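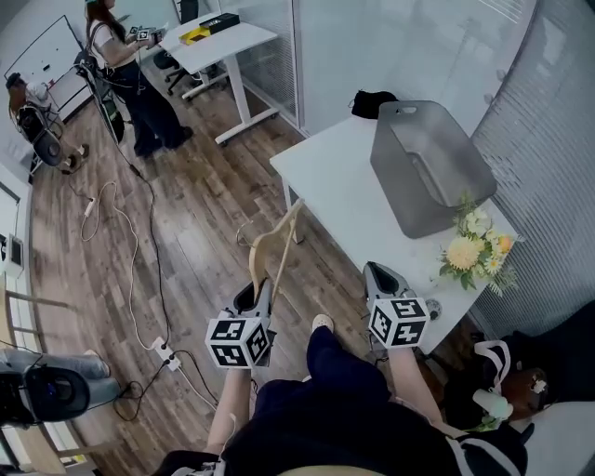
A gray plastic storage bin with a cut-out handle, tilted on a white table.

Storage bin

A storage bin (also tote, tub, crate, in some places just "box") is an open or lidded container for keeping loose things together in a home, shop, school or warehouse. Usually molded plastic today. Earlier ones wood, wicker, tin, wire. The word bin is old in English and first meant a crib or manger, later a chest for grain or bread. The trash sense is newer and in American use mostly kept apart, though not always (see Terms).

Contents
Terms
History
Materials
Shape and parts
Handles
Lids
Stacking and nesting
Labeling
Use in the home
Use in trade
The Nalero market bins
Care and wear
See also

Terms

No fixed rule. A bin is generally wider than it is deep and has no lid or a loose one. A tote has handles and gets carried. A tub is round or rounded at the corners. A crate has slats or openings in the sides. Sellers mix these freely and the same article can be sold as a bin in one aisle and a basket in the next. British speakers hear "bin" as a trash can first and tend to say "storage box". In warehouse work "bin" can also mean the place on the shelf, so that a bin may be in a bin. Older stock manuals use "bin location" for this and the term has stuck.

History

Grain bins and flour bins go back a long way, built into the wall or standing on feet to keep mice out. Kitchen cabinets with a tilting flour bin were common in American homes before packaged flour in small bags took over. Hardware stores kept nails in open wooden bins along the counter, sold by the pound. Some still do.

Pressed steel came in with factories. Small parts had to sit near the worker's hand, so bins got a low front and a high back and were hung or stacked on racks. This shape, the open-front parts bin, has hardly changed. Plastic copies of it look the same as the steel ones.

Plastic household bins spread after injection molding became cheap. First dishpans and laundry baskets, then under-bed boxes, then clear boxes with snap lids. Self-storage and home-organizing magazines helped sell them. By the end of the century most American garages had a wall of them or at least a corner.

Materials

Polypropylene. Most common for small and medium household bins. Light, takes a hinge well, goes brittle in hard cold.

Polyethylene. Waxier, softer, better in the cold. Used for heavy totes and for food handling. Scratches easily.

Polystyrene. Clear and stiff, cracks when dropped. Mostly drawer inserts and desk bins.

Wood. Pine or thin ply, nailed or stapled. Heavy for what it holds. Still used for wine, firewood and apples, partly for looks.

Metal. Steel with paint or zinc, sometimes wire. Lasts, dents, rusts at the seams.

Fabric over card. Folds flat, sits in cube shelving. Not for anything damp.

Wicker and other woven stuff. See Basket.

Color is mostly down to the buyer. Gray, white and clear sell to households because they go with anything. Bright red, blue and yellow are used in schools and shops where color does the sorting. Dark colors hold up longer in the sun than light ones, black best of all.

Shape and parts

The basic bin is a floor, four walls and a rim. The walls lean outward a little, called draft, which lets the part come off the mold. Without draft it would stick. The draft is also why a bin always holds a bit less than a shopper guesses from the top opening.

The rim is the strongest part. It is usually folded over into a lip, which stiffens the walls and gives fingers something to hold. Cheap bins fail here first. Long walls bow outward when the bin is full, and makers add ribs, steps or a curved panel against this. Ribs on the floor, too, or small feet so the thing doesn't rock.

Corners are rounded inside. Sharp corners crack and collect dirt.

Handles

Cut-out handles. A slot through the wall under the rim. Cheapest kind, nothing to break off, and the bin can be pulled off a shelf with one hand. Small items fall through the slot if the bin is overfilled or laid over on its side. The edge of the slot can be hard on the fingers when loaded, better ones have a rolled edge.

Molded grips. A ledge or scoop on the outside, no opening. Keeps dust out. Harder to hold with gloves.

Swing handles. Wire or plastic bail that folds down. On market baskets and some small totes. Some bails double as a rest for the bin above.

Rope handles. On large flexible tubs and on toy boxes. Knots come undone.

Placement matters more than style. Handles on the short sides are for carrying, on the long side for pulling out like a drawer. A few bins have both.

Lids

Lift-off, snap-on, hinged, sliding, or two flaps that mesh in the middle (the attached-lid tote, much used by movers and drugstore suppliers). Snap lids keep out dust but few are watertight unless they have a gasket. Lids get lost. Makers change the rim slightly from one year to the next and old lids then don't fit new bins, a regular complaint.

Stacking and nesting

Two different things, often mixed up. Stacking means full bins sit on top of each other. Nesting means empty ones drop inside each other to save room. Sloped walls nest well and stack badly unless there is a lid. Straight walls stack well and don't nest at all.

Stack-and-nest bins do both. Turned one way they drop in, turned end for end they catch on steps and stand up. Workers learn it fast but the first week brings jammed stacks. Bins nested too tight form a seal and have to be pried or twisted apart, small bumps below the rim prevent this.

The bottom bin carries everything. Load ratings given by makers are for a level floor and an even load and are not much use in a garage.

Labeling

Tape and marker is the usual way. Also card slots on the front, tie-on tags through the handle, chalk paint, printed stickers. Labels on the lid are no help once the bins are stacked. Labels on the short end work on deep shelves. In daycare rooms a drawing or picture of the contents is put next to the word so children who can't read yet can put things back.

Use in the home

Toys, shoes, winter hats, pet food, cables, holiday lights, paper for recycling. The organizer Soledad Garrido, in her household guide The Shallow Shelf, argued for low open bins over deep lidded ones, on the grounds that people don't lift lids to put away one sock. Her rule was that a bin should be no deeper then the forearm of the person using it. Critics pointed out that this wastes shelf height. Evaristo Figueroa's reply, printed in the second edition, says the height was being wasted anyway, on things no one could find.

Food should go only in bins sold for food. Paper and photographs do poorly in closed plastic in a damp basement, cardboard archive boxes breathe better.

Use in trade

Parts bins, picking bins, bakery trays, fish boxes, mail tubs, airport security trays. Returnable bins are owned by the supplier and come back empty; losses are high. Many end up in dorm rooms as bookshelves. Sizes in trade are set to fit the pallet with no overhang, household sizes are set to fit whatever the maker feels like.

Shops use tilted bins at the front of a counter so goods slide toward the customer. Bulk food stores did this with wood and later with clear acrylic and a scoop on a chain.

The Nalero market bins

A small case that gets cited in writing on shared containers. The covered market at Nalero had long let each stall bring its own crates, and the aisles were full of broken ones by closing. In October the stallholders agreed on one common bin, a gray open tote made by the Prullari works and sold under the name Ciltik. 900 were bought. Any stall could use any bin, and empties went to a rack by the Jaramillo Street gate. The scheme opened on Sunday, January 5, 2020.

Rocío Arriaga, who wrote up the market's first season, found the bins piled up at the fish end and ran short at the flower end, every week. Fish sellers washed theirs and florists didn't want them back regardless, because of the smell. The fix was a colored tag on the rim, fish and not fish. Pornthip Noiphan's later paper treats this as the point where the common bin stopped being common. Jacinto Lozano disagreed and called it ordinary housekeeping. By the end 17 had been written off as cracked and 2 stalls had gone back to their own wooden crates.

Care and wear

Warm water and dish soap. Baking soda paste for stains, sun for smells, but not for long, sunlight makes most plastic chalky and weak. Sticker glue comes off with cooking oil. Solvents can cloud clear bins for good.

Cracks begin at the handle slot or at a corner and run along the wall. A hole drilled at the end of the crack will slow it. Glue rarely holds on polypropylene or polyethylene without a primer. Melting the crack shut with a soldering iron is done, outdoors, and the result is ugly but works for dry goods.

Recycling depends on the town. Many curbside programs won't take large rigid plastics even with the number stamped on the bottom, the sorting lines are set up for bottels and jugs. Bins with metal handles need the metal pulled first.

See also
Basket
Bulk box
Crate
Hope chest
Milk crate
Pallet
Shelf (storage)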